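Kullville Laundry Set, student robotics club data card

Maintainers: Doaa Ouali, Hatem Benjelloun
Status: second release, November

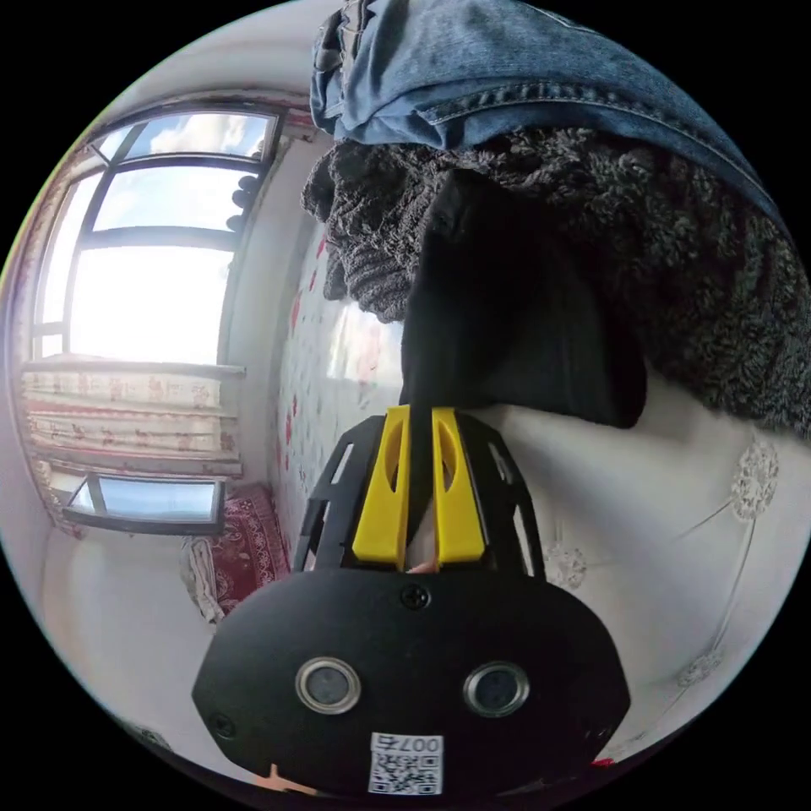
The set contains 833 episodes of garment handling on beds, recorded by club members in their own homes with hand-held grippers. It was collected for the club's entry in the Herness folding challenge and is shared with the other student teams.

Contents
Episodes: 833, of which 305 are pick and place, the rest folding or sorting
Garments: socks, jeans, T-shirts, fleece and knitwear
Surfaces: made beds, patterned and plain covers
Training split: 500 episodes, fixed. Do not reshuffle.

Layout
One folder per episode. Each holds the video, a gripper width track and notes.txt. Folder names start with the unit number on the gripper sticker.

Labels
Olga Pacheco and Fouad El Khatib labeled grasp start, grasp end and garment type. Dark items on dark items were labeled twice. Where the two labelers disagreed, both values are kept.

Known problems
Windows blow out in daytime recordings. Exposure is not corrected.
Width track is missing in 19 episodes, listed in missing.txt.
Black socks are sometimes typed as "cloth". Filter on both.

Use
Run check.py before training. The Srour loader reads the folders directly; older Purkach scripts need the flat layout, see convert.py.

Questions go to Doaa, in the lab on Friday.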